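Laboratory Support Assistant (part-time)
Tevach Water Testing, Thakur Building
Posted 18 Jun 2018

Tevach tests drinking water for private well owners, small farms and town water systems. We are looking for a part-time assistant to help with sample intake, bottle preparation and records. The position reports to Aarti Bhatia, who manages the intake room.

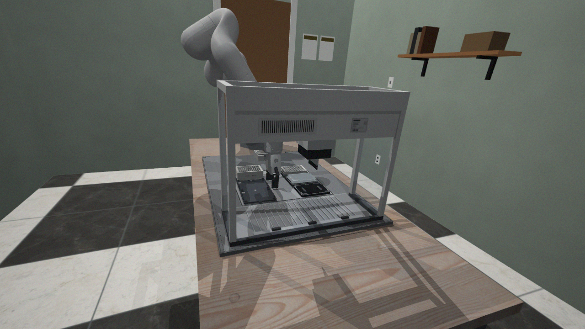
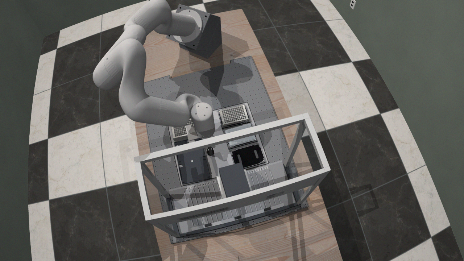
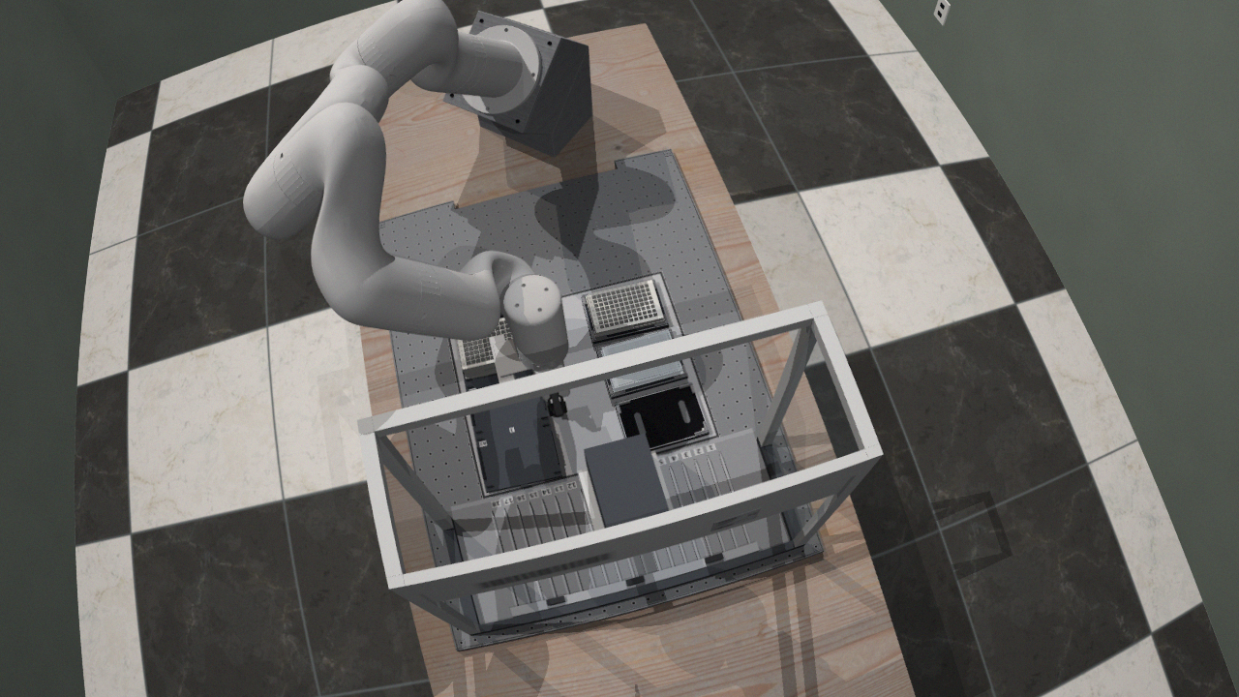 What the job involves

Most of the day is spent receiving samples. Customers drop them off at the front counter or send them by courier, and each bottle has to be checked against its form before it goes into the refrigerator. You will look for leaks, missing labels, missing collection times and bottles filled past the line. If something is wrong, you call the customer and arrange for a new sample.

You will also:

Enter sample details in Prondent, our tracking software
Put together bottle kits for mailing and keep the counter stocked with them
Rinse and rack returned glassware
Record refrigerator temperatures at the start and end of each shift
Answer the phone when the front desk is busy

We handle around 2,000 samples in a normal month. Spring is heavier, mostly from well owners after the snow melts. The assistant does not run tests or report results to customers. Questions about results go to the chemist on duty.

Hours and pay

The position is 5 hours a day, mornings only, on a fixed schedule that we agree on with you before you start. Pay is hourly and depends on experience. The rate is given at the first phone call, so please ask if it is not mentioned. Paid sick time starts on your first day. The contract runs through November and may be extended.

What we are looking for

A high school diploma or equivalent
Clear handwriting and careful typing
Comfort speaking with customers on the phone
Ability to lift a full cooler onto a bench
A valid driver's license - you will sometimes pick up samples from the Rikard Road drop box

Lab experience is useful but not required. Training lasts 2 weeks and is paid at the full rate. Closed-toe shoes and long pants are required in all work areas. We supply lab coats, gloves and safety glasses.

Students are welcome to apply if they can work mornings for the whole contract. We cannot offer evening or weekend shifts in this position.

How to apply

Send a resume and a short cover letter to the attention of Aarti Bhatia, or leave them at the front counter before 12 noon on any working day. In the letter, tell us when you could start and describe a job or class where you had to keep accurate records. One page is enough. Please include the name and phone number of a former supervisor or teacher.

We read applications as they come in and will keep the posting open until the position is filled. Interviews are held in person at the Thakur Building and include a short data entry exercise. Parking is behind the building - enter from the Rikard Road side and check in at the counter.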